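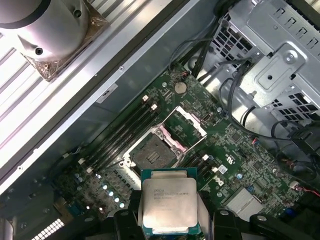

Ski resorts report snow depth in the same spirit in which anglers report fish. The daily bulletins issued by Rinen, Lement and Peixoto give one number for the village and one for the top station, and neither comes with any account of where the ruler was put. To compare these numbers with something less hopeful, we rebuilt the season's snowpack for each resort from weather records and a terrain model, using the melt and settling scheme set out in Section 3. The arithmetic is simple but there is a great deal of it. The slower part of the work was getting the bulletins into a form that any processor could read, as Lement publishes its depths inside a cheerful paragraph about the fondue.

We collected 690 bulletins across the three resorts. Each was matched with the modeled depth for the same morning at the same altitude, or at the altitude we took the resort to mean. "Top station" is a flexible term. At Rinen it refers to the upper terminal of the main gondola until the point in spring when the snow there becomes embarrassing, after which it appears to migrate to the glacier. We found no announcement of this move. We treated the two locations as separate stations and assigned each bulletin to whichever fitted it better, a choice that flatters the resort and should be borne in mind when reading the results.

4.1 Rounding and its direction

Most reported depths end in a zero or a five. This is reasonable, given that snow does not lie evenly and a reading to the nearest inch would suggest a precision that the slope cannot support. What is harder to put down to caution is the direction of the rounding. When the modeled depth fell between two round values, the higher one was published in 91 percent of cases at Peixoto. The other two resorts showed the same leaning with less conviction. Lement did round down on a handful of mornings, all of them during a storm, when the road was closed and no guest could have arrived anyway.

Village depths behaved differently from upper ones. A skier standing in the village can look at the ground, and the bulletins seem to have been written with this in mind. Errors at the lower stations were small and fell on both sides. Errors at the upper stations grew with the length of the lift ride needed to check them.

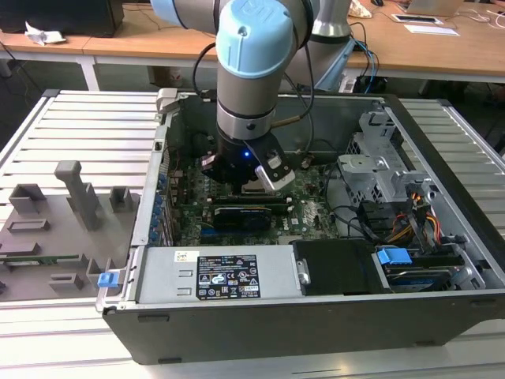
The pattern over the season was also uneven. All three resorts tracked the model closely in the early weeks, when webcams are watched by people who have not yet booked. The gap opened around the school vacation and stayed open until closing day. During long dry spells the reported depth at Rinen did not move at all, in one instance for some 6 mornings in a row, while the model showed the pack settling steadily under its own weight. We considered whether the snow groomers might have been holding the depth constant by pushing snow in from the sides. They may well have done so on the runs. It would not explain the figure for the ungroomed bowl.

4.2 New snow

Claims of fresh snowfall are easier to test than claims of depth, as they concern a single night. We took the Wado weather mast as our reference, it being the nearest instrument to all three resorts and having nothing to sell. Light falls were overstated by a wide margin. Heavy falls were reported quite accurately, and at Peixoto a little modestly, perhaps because the person with the ruler was anxious to be elsewhere by first lift.

Two cautions apply. The mast stands on an exposed ridge and loses snow to the wind, so part of the overstatement may be our own instrument's fault. The model also handles rain on snow badly, and we have left those mornings out of the comparison. The bulletins for them make good reading all the same. The phrase "refreshing conditions" occurs in all three resorts' archives.

Bulletins were copied as they stood on 16/06/2023. Lement revised its archive in July, raising several of the midwinter values, and we have kept the earlier ones. Depths given in words alone ("plenty," "loads") were excluded from the regressions in Section 5.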